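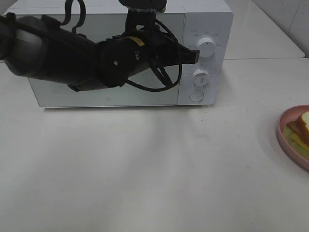
The Microwave Incident, Explained

Wednesday, September 18, 2024

Readers of our last item will recall that Skarner, our kitchen arm, was days away from heating a sandwich on its own. It is still days away. On run 94 of the dial task the gripper closed on the upper knob, turned it as far as it goes, and kept turning. The knob did not. The wrist motor pulled hard for almost 40 seconds before Kaisu Peltonen got to the stop button, which at that time lived on the far side of the room, next to the kettle.

The log makes dull reading until you reach the cause. The torque limit had been set to 700 during a calibration and never set back. The controller flagged fault 111 the whole time, very politely, in a window that was minimized.

We've made some changes. The limit now resets at every startup. Fault 111 stops the arm instead of mentioning it. The stop button has moved to within reach of whoever is running the test, and the kettle has been asked to manage alone. Kaisu is also rerouting the cable that hangs below the wrist, as she would like it well away from the door before anyone tries opening one.

Dial runs start again next week at reduced speed. Until then, please heat your own lunch, and leave the gripper's calibration file alone.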